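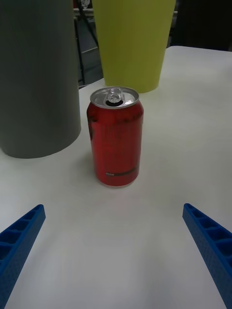
Page 3 of 7

Urkham Help > Manipulation > Perception and grasping

Grasp planner treats the can as part of the cylinder beside it

Shona Carnegie
11 March 2025

I'm running the Urkham grasp stack with the wrist camera as the only sensor. The target is the red drink can. There's a dark grey cylinder to the left of it and a lime green container behind. The tab is up on this can, if the top matters to the shape fit.

With the can by itself on the white table, the segmenter gives me a clean mask and the planner finds a side grasp straight away. With the other two in view, I get one cluster for the can and the grey cylinder, and the planner either aims between them or gives up with "no feasible approach". The green one is usually split off properly.

Settings are mostly default. Cluster tolerance is 50 mm. I'm using the Skiresitz depth plugin, and I haven't redone the hand-eye calibration since December. I've tried turning the lights down, which changed the colour of the reflections on the can but not the result.

Is this a clustering problem or a calibration problem? I don't want to train a new model just for one can.

Finlay Chisholm

Recalibrate. It's always calibration.

Dougal Guthrie

Calibration might be off, but it won't merge two objects in a single frame. You'd see the whole cloud shifted in the base frame and the can would still be its own cluster. Your tolerance is the first thing I'd change. At 50 mm, any two things with a smaller gap than that get joined, and once you've got flying pixels along the edge of the grey cylinder the gap is smaller again.

What I'd do, in this order:

Drop the tolerance to 7 mm and look at the clusters before the planner runs. If the can breaks into pieces, bring it up a little at a time.

Turn on the edge filter in the depth plugin. It's off by default. It removes points where the depth jumps sharply between neighbours, and those are the ones bridging your objects.

Check the table plane fit. A shiny can on a white surface will often leave a patch of bad depth near its base, and if that patch sits above the plane cutoff it stays in the cloud and gets clustered with whatever is nearby.

You already have a good 2D mask when the can is alone, so you could also use colour. Set mask_source to "rgb" and project the mask onto the depth image before clustering. Red against dark grey is an easy split. Erode the mask by 2 pixels or you'll pick up the background at the rim.

Separately, "no feasible approach" can still turn up after the clusters are right. The planner inflates neighbouring objects by the collision margin, and the left finger may have no room beside the grey cylinder. Allow the approach yaw to vary and it should try coming in from another angle.

Redo the hand-eye calibration after all that. December is a while ago.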